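Spent most of December learning about standing wave ratio the hard way so I'm dumping it all in one thread. Grab a coffee, this one rambles a bit.

Background: I have a wire dipole for 20 meters strung up behind the garage. It worked great all summer. Then one morning I key up and the meter in the radio swings way over and the power folds back to almost nothing. Great start to the day!

First thing I did was blame the radio. It's a secondhand Gullex and I've blamed it for everything since I bought it (it has never once been guilty). Hooked it to a dummy load and got full power, flat as a pancake. Sorry, Gullex.

So it's the antenna or the coax. I unscrewed the connector at the radio end, looked at it for a while like that would help, screwed it back on. Same reading.

Quick version if you're new: your radio wants to see 50 ohms. If the antenna and feed line show it something else, part of your signal bounces back down the line. Forward and reflected waves add up in some spots and cancel in others, and the ratio between the high spots and the low spots is the SWR.

1 to 1 is perfect. I'm happy with anything under 2. Mine was reading off the end of the scale.

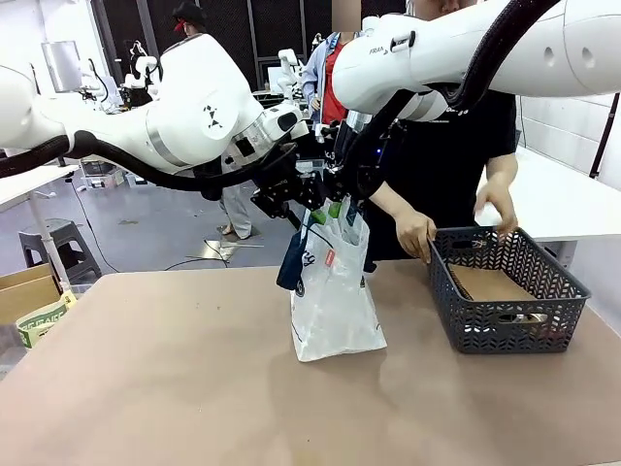

Does a low SWR mean the antenna is a good one?

It only tells you the match is good. A dummy load has a gorgeous SWR and hardly gets your signal past the driveway.

Lossy coax can fool you the same way, by the way. The reflected power gets eaten on the trip back, so the meter at the radio looks nicer than things really are up at the feed point. Measure at both ends if you can get to them.

Which I finally did, on a ladder, in the cold, with my little Prinik analyzer in one mitten. Antenna alone: fine! Lovely dip right where it should be. So the coax was the bad guy all along.

Pulled the whole run down and found a nick in the jacket where it rubs on the gutter. Cut it open and the braid was green and crumbly for around 2 feet. Water had been wicking along in there for who knows how long.

New coax went up before dinner, with way more tape on the connectors this time and a proper drip loop at the wall. SWR is back to 1.3 and I worked the Flurkirum club station on my second call, which felt amazing.

Old coax is going to get chopped up for patch cables, only the good end, I promise. Next project is a choke at the feed point. I have the toroids already, just need to find which box they're in.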